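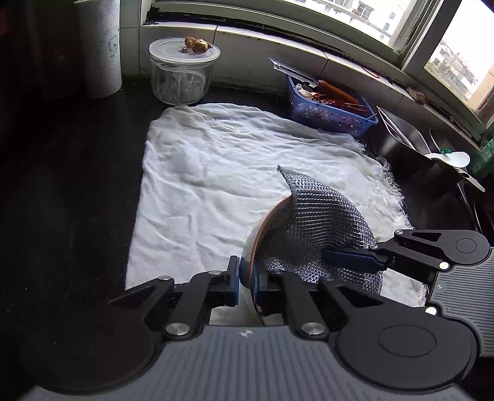
## About Triltent

Triltent makes and sells cloths for washing dishes and wiping kitchens. We started with one product, a knitted mesh scrubbing cloth with a metallic-looking strand, and it is still the one we sell most of. Bowls are where most people try it first.

The company began as a market stall run by the Levchenko family. We now have a workshop and a small test kitchen at the back, with a long black countertop under the window. Every new cloth spends 2 months there before it goes on sale. It is used on bowls, plates and pans, then laundered and used again.

### What we make

- **Oveo** – our mesh scrubbing cloth, with bound edges. Sold singly or in boxes of 46.
- **Zidton** – a plain white cloth, large enough to set a few bowls on after washing up.

Oveo is meant for glazed bowls, plates and steel sinks. We don't recommend it for nonstick pans. Both cloths can go in the washing machine with towels, but please leave out the fabric softener.

### Ordering

Cafes and school kitchens can order in cartons of 100 or 200. Smaller orders leave the workshop every weekday afternoon. We close for stocktaking in May, and orders placed then are packed when we reopen.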